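Desk lamp keeps getting shoved around by books and notebooks — how do you lay out a shared table?

Posted in Home & Study by kollari_kitchen_table

Hi all, we've got one long brown table that does for everything at our place. Homework, bills, my journalling, the lot. By dinner time it's a spread of paperbacks, open notebooks, markers with no home and a lamp that has been nudged so far down one end it lights up the wall. I tidy it, and the next arvo it's back to the same mess. I don't want to buy a big hutch or drawers (the table is 300 cm long and I love having it clear) but I'd spend a little on something small. What do you keep out, and what gets put away? And where does the lamp go if one of us is left-handed?

2 replies

misudport_mum

Just get a basket! Everything goes in the basket. Ours was 30 dollars and it has saved my sanity, mostly. You do end up digging for pens.

Evstead Paper Nut

I'm a bit of a tragic about this, so sorry for the length. I've tried the basket and I found the books came out with bent corners, and anything thin sank to the bottom and stayed there till December.

Start with the lamp, and plug it in before you decide on anything else. Mine has a cord that's 110 cm and that settled the argument for us, it can only live in one spot. For a left-hander you want the light coming from the right so the hand doesn't throw a shadow on the page. If you two sit opposite each other, lucky you, one lamp at the end will suit both. Loop up the extra cord and tie it with a bit of Velcro, otherwise every book you slide along drags it with you.

Then books. I stack the ones I'm reading flat, biggest on the bottom, spines facing my chair, and I stop at two or three. Anything I haven't opened in a week goes back on the shelf. The notebook gets the middle of the table and I leave it open, because if I close it I won't write in it — that's just me, my partner thinks it looks messy.

Pens are the real trouble. One cup, see-through if you can find it, so you can tell what's in there. I got mine at Rostami in Evstead, on the bottom shelf near the envelopes. Keep it on the side of your writing hand. Whiteboard markers I store lying down, but I know people who stand them up and have no dramas at all.

I once went through our pen drawer and tested every single one, and of 153 I kept the lot that fitted in the cup and gave the rest of the working ones to the school. You don't have to go that far, but do chuck the dead ones before you buy anything to put them in.
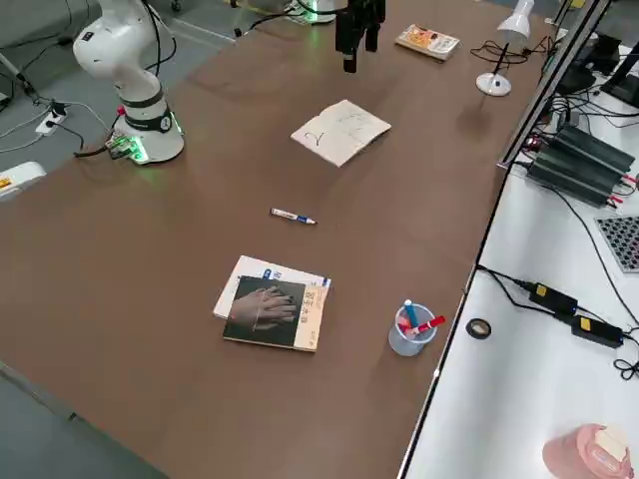

Oh, and leave yourself one bare patch big enough for a dinner plate. If there's room for a plate, there's room to open a second book when you need it, and you won't have to shift the lamp to do it.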